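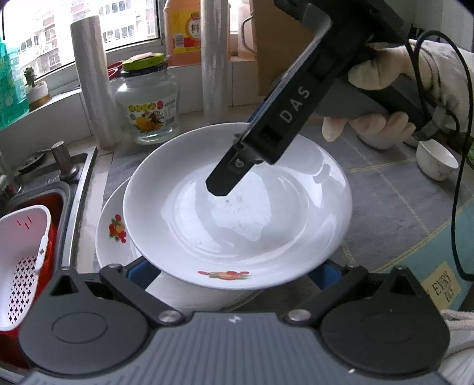

Do students need programming experience to join the Hivholm Robotics Club?
Most of them start with none, and the club teaches what they need as they go.

Home | News | Clubs | Events | Contact

Print this page | E-mail this page

FOR IMMEDIATE RELEASE
21 August 2020

Hivholm Robotics Club Takes Student Project Into the Kitchen

The Hivholm Robotics Club is delighted to announce Dukel, a new student project on one of the hardest everyday jobs for a robot: handling dishes. The 14 students on the team are working with hand-held grippers at a real kitchen counter, and they're loving it! 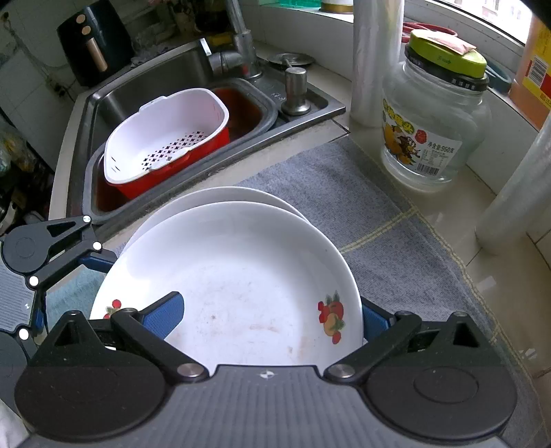

Two stacked plates held between blue grip pads, with the sink behind.

"A plate looks like such an easy thing to pick up until you try it with two jaws," said Rocío Pastor, who leads the project. "The students argue about rims and angles all afternoon, and then they want to come back and do it again."

Dukel runs for 7 weeks and ends with an open evening in November, where the team will show its work and let guests try a gripper for themselves. The club's goal is 2,000 recorded plate and bowl pickups by then. Huvosell has given the club a grant toward parts, and Ortner is lending workshop space for repairs.

New members are welcome at any point in the project. Sign-up forms are at the club desk.

Media contact: Rocío Pastor, Hivholm Robotics Club

Back to News | Print | E-mail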